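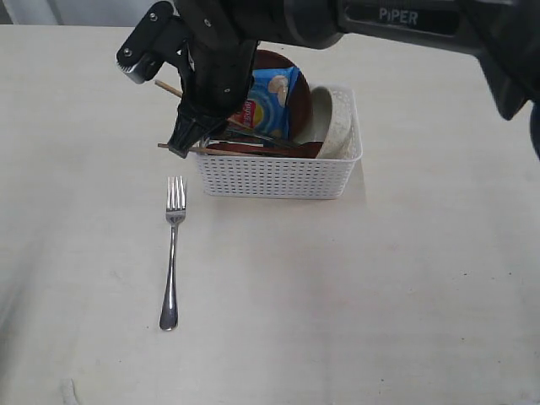

White basket, loaded: plate, bowl, oblong dish, chopsticks, chip bag.

May 11, 2018

Second go at the one-basket idea for the bench lunch things. The claim from the Statville people is that everything for one person's lunch can live in one basket and nobody has to hunt through the cupboard. I have doubts.

The round plate only goes in standing up against the back wall. Fine, but then the bowl has to go on its side at the right end, and it sticks up above the wall. So no stacking. That was the main selling point in the Kokkinos write-up, where the shelf gap is given as 35 cm and two baskets are supposed to fit in it. I would like to see them do it with a bowl in there.

The dark red dish lies flat along the front and takes up much of the length. Chopsticks are the weak point. They lie across the top of everything else, and one reaches out past the left edge of the basket. I don't see that surviving a walk down the hall to room 201. Tried to think of a better spot and came up with a tall cup, which is one more thing to wash.

Chips: the blue bag stands up between the plate and the bowl end. It does act as padding, I'll give it that. Take it out and I expect the plate will slide. A layout that depends on a full bag of chips is not much of a layout.

Holes in the walls are good for draining. No complaint there.

To do:
- measure the Wuvby basket, supposed to be 5 cm deeper
- try the bowl upside down over the dish
- chopsticks in a sleeve, or leave them in the drawer
- ask for the September shelf drawing again - the copy we have doesn't show the lip

Not signing off on more baskets yet.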